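We use cookies to remember your settings. Accept | Manage

About Jornex

Hello, and thank you for dropping by! Jornex is a small software company, started by Jianguo Lu and Kaiwen Yuan in a rented room with 2 desks and rather a lot of tea. We write the planning and perception code that helps a robot arm work out where things are and how to reach them.

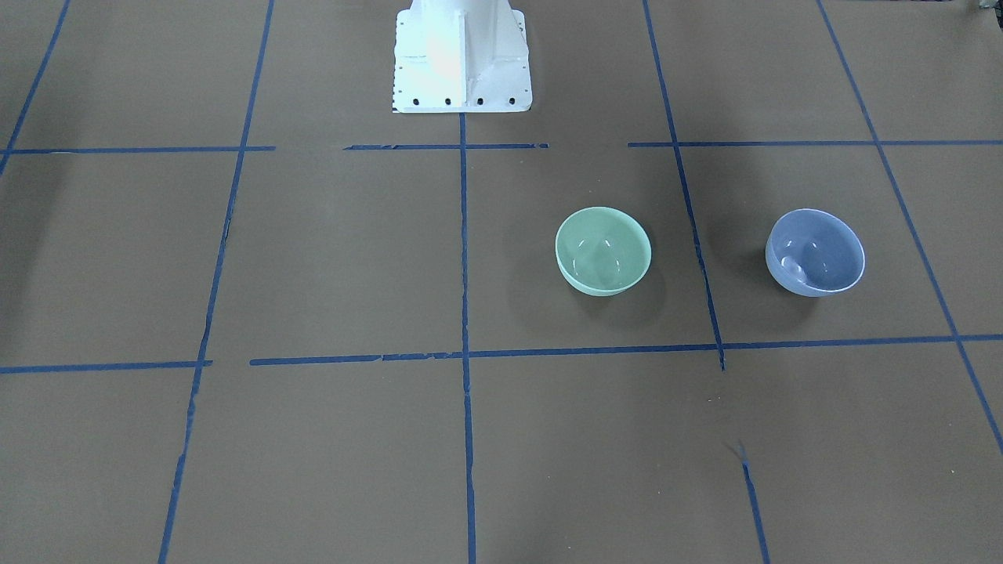
Bowls on the taped grid, Plinotberg workshop

Our planner, Kovunar, takes a position on the table and works back to a path for every joint, and we've been fussing over it lovingly ever since the first version.
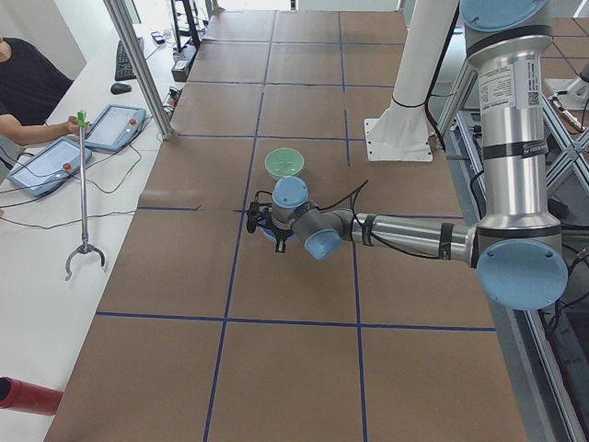
Kaiwen looks after the release tests, all 400 of them, and will happily talk you through any one if you write to us.

Comments (2)

Pat: Is Kovunar open to students?

Afridi: Lovely to see the grid is still blue!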